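Relatório de progresso: equipamento para o posto de recolha com garras de mão
Projeto Lolgate, segundo período
Destinatário: Fundação Zoëga

1. Situação geral

O posto de Stiduren está em funcionamento desde março. No período a que se refere este relatório foram gravadas 235 sessões de tarefas de secretária, sobretudo de limpeza em redor de teclados. O objetivo acordado era de 200. O trabalho prossegue com as duas garras adquiridas na primeira fase e não houve despesas fora das rubricas aprovadas.

2. Utilização do equipamento

As garras são usadas aos pares, uma em cada mão, com ligação por cabo. O operador trabalha à mesa, de frente para o objeto. Os dedos são a peça que mais se gasta e foram substituídos uma vez durante o período, com material do stock inicial. O teclado mecânico e os consumíveis foram pagos pela rubrica de pequenos materiais.

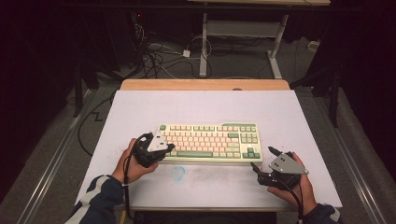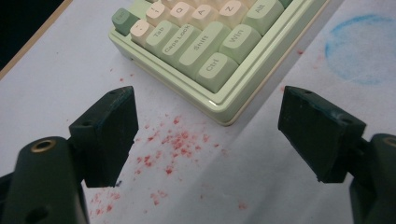
Posto de trabalho com o teclado sobre a superfície branca. Na segunda imagem, partículas vermelhas junto ao canto do teclado.

3. Necessidades identificadas

Dedos de substituição. O stock atual não chega ao fim do próximo período. Pedimos 5 pares, a encomendar à Pudow, que já forneceu os anteriores. O prazo de entrega indicado é de quase 5 semanas, pelo que a encomenda teria de seguir até ao fim de novembro.

Cabos. Propomos comprar cabos mais compridos e calha de chão. A passagem dos cabos pela alcatifa atrasa a montagem e obriga a verificar as ligações antes de cada sessão.

Iluminação. A sala é escura para este tipo de tarefa. Estão pedidos orçamentos para dois painéis de luz difusa, com suporte próprio. Um dos fornecedores ainda não respondeu.

Revestimento da mesa. O papel branco é barato, mas fica marcado e tem de ser mudado com frequência. Vamos testar uma placa lavável antes de propor a compra.

4. Orçamento

A verba de manutenção cobre os dedos e os cabos. Para a iluminação pedimos autorização para transferir o saldo da rubrica de deslocações, que não foi utilizado. A aquisição de um segundo par de garras, prevista no plano inicial para este período, passa para o seguinte: preferimos resolver primeiro a questão da luz e só depois abrir outro posto.

5. Próximos passos

Encomendar os dedos e os cabos após aprovação. Fechar a escolha dos painéis de luz. Enviar à Zoëga o mapa de despesas atualizado, com as faturas da Pudow em anexo.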